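Ruvthorpe Help > TV and celebrity > Clavik the vlogger

Clavik's videos gone from her main channel?

Asked April 22, 2025

I follow Clavik, the lifestyle vlogger who used to present the Lerano morning show. Her channel had 427 videos when I last looked and now it shows 85. All the home and cooking ones have gone, including the Q and A she did after leaving the show. I am still subscribed and my app is up to date. Has she deleted them or is it my account?

Answer 1 (14 votes)

It isn't your account. She put up a story in December saying she was moving the older videos to a second channel and keeping the main one for interviews. The story ran for a day so it was easy to miss. Search for "Clavik at Home". It had 2,683 subscribers this morning. They are going up in batches, oldest first, so the Q and A may not be there yet. 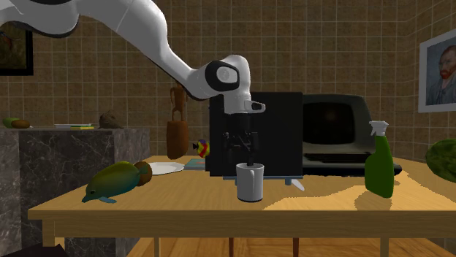
Do I have to pay to watch the old videos on the second channel?

They are free to watch. The paid membership only covers the monthly live chat and early access to new interviews.

Answer 2 (3 votes)

Same here, I lost a whole playlist. If you saved any of the old ones they show as private now and you have to add them again from the new channel. Comments didn't carry over either. One of the kitchen tour videos had over 400 and it has none now.

Answer 3 (0 votes)

think she fell out with Gilchrist, the company that made the early ones. no idea if thats why they moved. I stopped watching when she left Lerano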